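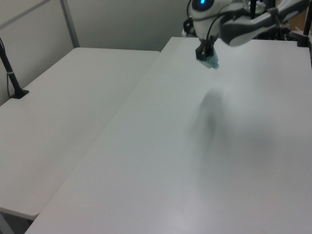

Benia wrote under the last tutorial that comparing two grippers is a waste of a day unless both get the same object, the same start height and the same closing speed. I agree with all of it, and the steps below are set up that way.

Before you start

You need one arm, two sets of fingers and a clear table. I used soft fingers from Kellutier and a rigid parallel pair from Flonex. Set the payload in the controller again after every swap. The two grippers don't weigh the same, and the arm will sag or fault if you skip this.

Step 1. Set the tool center point

Jog the fingertips to a fixed mark, save the point, then come at it from two more angles. Rigid fingers are easy. With soft ones, measure to the tip while the gripper is open and unloaded.

We use cookies to remember your settings. Accept | Manage

Step 2. Teach the hover point

Save a point 400 mm above the table and start every trial from it. Run the first approach at low speed with a hand on the stop button. 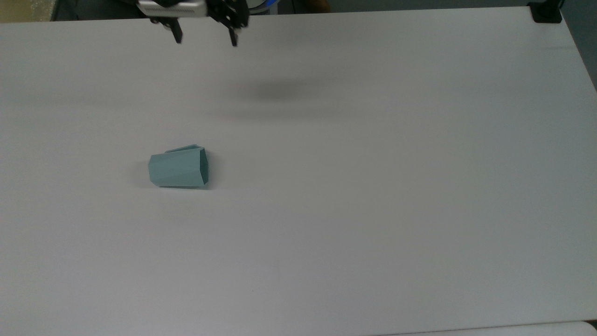

Opening width matters more than grip force in the first trials. Open the fingers fully before the arm comes down, and write down the width the controller reports. Then pick a part that gives each gripper some trouble. A tapered cup lying on its side works well, and one with flat panels like this teal one lets you try closing on two faces and then on two creases. Keep the rim pointing the same way each time.

Step 3. Run the trials

Do 28 picks per gripper. Lift, hold for three seconds, set down. Log a slip as a fail even if the cup stays in the fingers.

Step 4. Swap and repeat

Change the fingers, redo Step 1, and load the same hover point. Don't reuse the old closing width.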